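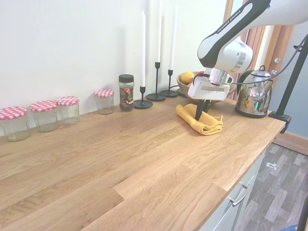 Oiling question for the butcher block people. We put in an oak counter in October, the Mollholm one in the long length, and I've been wiping it down with the same cotton cloths ever since. It gets a coat of oil every couple of months. The back edge never gets done properly, between the gingham-lid jars, the candlesticks, the fruit bowl and the kettle, so I end up working around everything with the yellow cloth and calling it finished. Now the front feels smooth and the strip by the wall feels rough. Do I sand just the strip or the whole thing? And is a cotton cloth even right for this, or should I be using something with more nap?

Posted Tue 9 July by josefina_ocampo

dobre_dan
Whole thing. If you sand a strip you'll see the strip. 220 grit by hand, with the grain, then two thin coats a day apart.

josefina_ocampo
It's a long counter. I'd rather not if I can get away with it. Wider view of the same stretch, with the drawers under it:
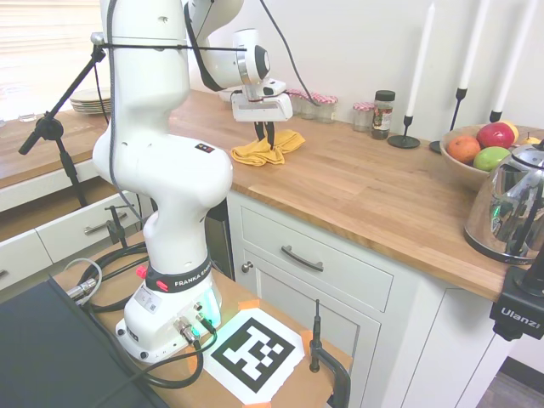 Counter, drawers and the jar row. Yellow cloth near the front edge.

plankwise
I disagree with Dan. Rough by the wall usually means dry grain. Clear the back, oil it, leave it overnight, oil it again. Mine came back after two rounds and I never touched it with paper. I would only sand if there are black marks or raised fuzz you can feel with a fingernail.

dobre_dan
It's raised grain. She says rough. Oil over raised grain is still raised grain.

plankwise
She says rough compared to the front, where every cloth and plate goes over it all day. Try the oil first. If it doesn't work she can still sand.

Alper Aydoğan
Agree with plankwise on the order. On the cloths, I keep two kinds and don't mix them. Flat cotton for oil, because it puts down a thin coat and doesn't shed. Terry for drying after a wash. I went through a stack of cheap terry ones that left fluff in the seams between the planks and then bought the Disura towels with the flat bands woven in. 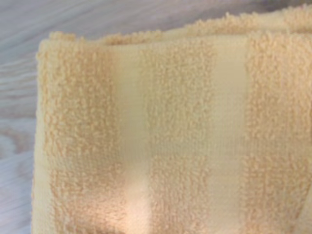

They dry fine, but I would never put oil on one. The loops soak it up and you use twice as much for the same area. They also have to be washed before first use or they just push water around. No fabric softener either.

One more thing, and this applies to anybody oiling wood: do not ball up the oily cloth and put it in the trash or the hamper. Some oils, linseed especially, heat up as they dry. Lay it out flat outside until it's stiff, or put it in a metal can with water.

josefina_ocampo
I didn't know that about the cloths. I've been using plain mineral oil. Does it matter with that?

Alper Aydoğan
Mineral oil doesn't cure, so it isn't the same risk. Check the bottle though. Some of the ones sold for counters are blends.

kitchen_at_471
Mineral oil is your problem in my opinion. It washes out. I switched to the Jalo hard wax and do it once a year. A can was 41 dollars and I have more than half left.

dobre_dan
Hard wax needs bare wood. She'd have to sand the whole thing.

kitchen_at_471
Yes. That's the downside.

plankwise
Also harder to patch later. With oil you can do one spot on a weeknight. I'd stay with oil unless you want a weekend project.

josefina_ocampo
Staying with oil then. Plan is to move everything off the back, wipe it down, let it dry overnight and do two rounds. The jars are going in a cabinet after this, apart from the tall one with the flowered label, which I use. The candlesticks can go back when it's finished. They have flat bases and I wonder if they trap water. 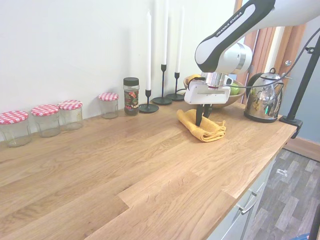

Back edge with everything still on it. The cloth has started to fray on the right side.

dobre_dan
Put felt under the candlesticks. And the kettle would worry me more than the candles. Steam off a kettle in the same place every morning will dull the finish. Move it around or put a tray under it.

kitchen_at_471
Tray, yes. Mine has been on a slate one for years.

plankwise
Cut the frayed part off that cloth before you oil with it. Threads stick in the coat and you'll be picking them out.

josefina_ocampo
Will do. I can be without the counter for up to 55 hours if we eat at my sister's, so I'll start Friday after dinner and report back on the strip by the wall.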